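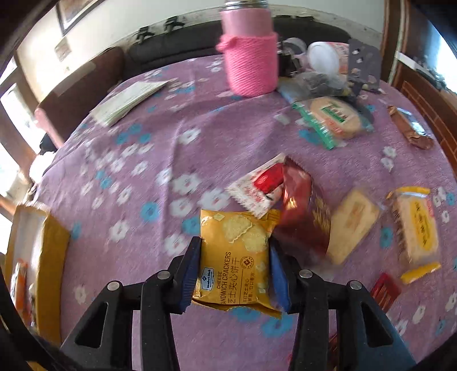

The Gorno hand-held gripper with the blue rubber pads, closed on a packet of cheese sandwich crackers.

Gorno hand-held gripper, club kit

I run the student robotics club at Griffiths with Natalia Tlapale, and the Gorno is the piece of gear our kids fight over the most. It's a two-finger gripper you work by hand, so a student can learn how a grasp feels before they've written a line of code (and they pick it up fast, believe me!).

The pads are blue rubber and they clip on and off. We started on the harder grey ones and went through a lot of crushed biscuits, so I'd order the blue from the start. Snack packets are our favourite practice item. They're slippery, they crinkle, every one is a different shape, and the puffy foil bags are a real test for anybody who squeezes too hard. Try the little flat ones last.

What comes in the kit

Gripper, black plastic frame with linkage arms
Blue pads, 3 pairs
Hex key for the pivot screws
Printed task cards, 7 of them, written by Noemí Palacios for her Year 8 class

The task cards start with "pick up and hold" and work up to sorting a whole pile by colour of wrapper. Card five is the hard one. Leobardo Bautista's team did it in April and they're still talking about it.

Check the pivot screws before each session and nip them up if the fingers feel sloppy. Don't overdo it or the linkage gets stiff and small hands tire quickly. Wipe the pads with a damp cloth, no sprays.

Spare pads are part number 885. Allow five school days for those, a bit longer over the holidays. Clubs entering the Flarkmont challenge can borrow a second gripper from us, just ask early!

Last updated: April

Contact: Faustino Huerta, club equipment desk | © Griffiths Student Robotics Club | Back to top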